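## 6. Running the garment demo on a visit day

Read this section before you show the Skorkach grippers to guests. Reading it during the demo has been tried, at the Kercombe open day, and we don't recommend it.

1. Clear enough of the bed for one garment to lie open.
2. Hold a gripper in each hand. Keep the code label clean.

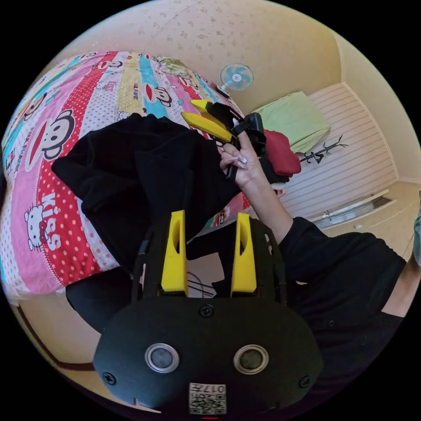 Guests will want to know why a robot company is folding laundry by hand. Tell them the arms learn from people first, and people come with opinions about sleeves. Start with one large, soft piece, such as the black top pinched here in the yellow fingers, and let it hang before you move it. A big garment can be followed from the back row.

3. Close the fingers on an edge. A grab at the middle gives you a lump, and guests are too polite to say so.
4. Bring the second gripper in slowly – the fingers of the two tools should never meet.
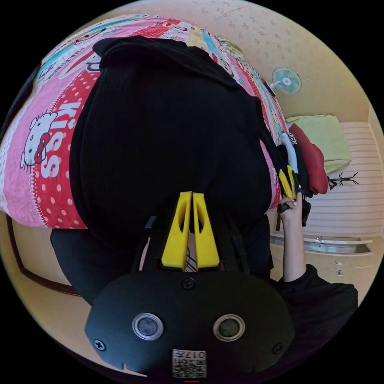

5. If the fold goes wrong, shake it out and start over. Keep talking. Clodagh Ní Mhurchú once filled 200 seconds on the subject of cuffs and got applause.

**Caution:** Don't hand a gripper to a guest until you have shown the grip yourself. 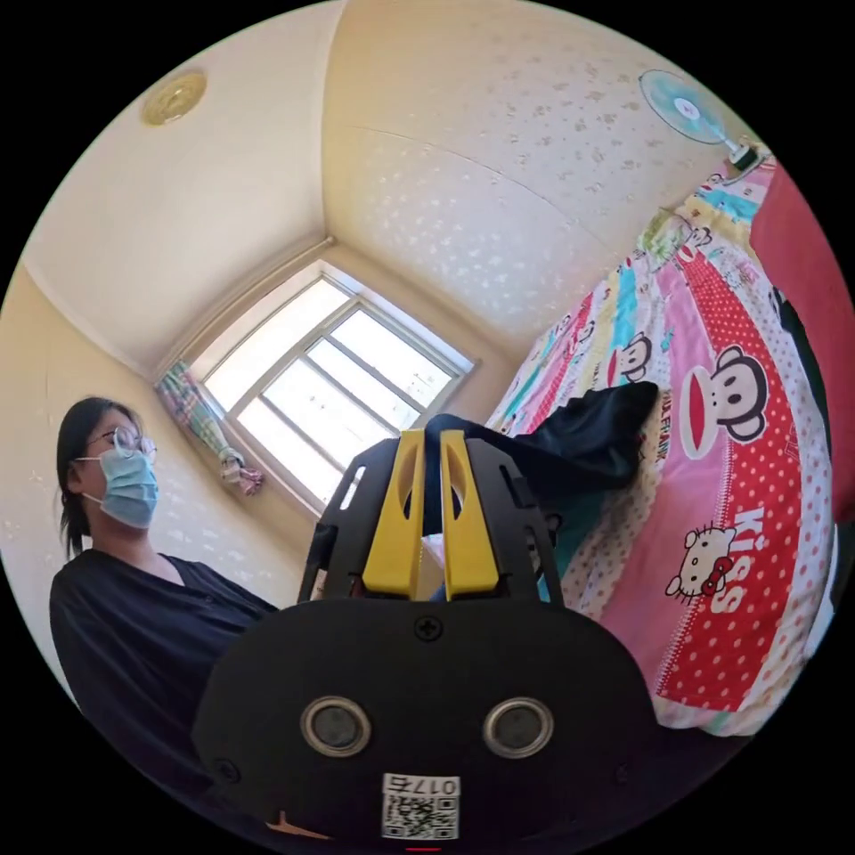

*Fig. 6-3. Dark fabric held between the fingers at the bedside.*

6. Let guests try in turns, three minutes each. The Utgate group will ask for more. Be firm.

**Note:** Plain garments show up best against a busy quilt. Plain quilts are allowed, but they draw less comment.
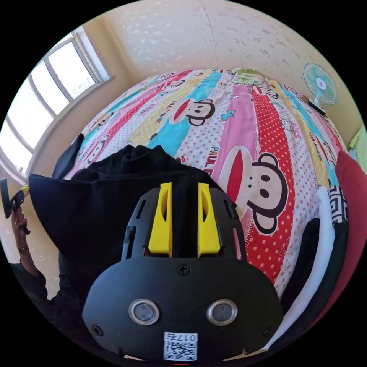 *Fig. 6-4. Fingers upright, with a black garment bunched on the near side of the bed.*

7. Put both grippers back in the Kavanagh case and enter code 1601 on the visit log.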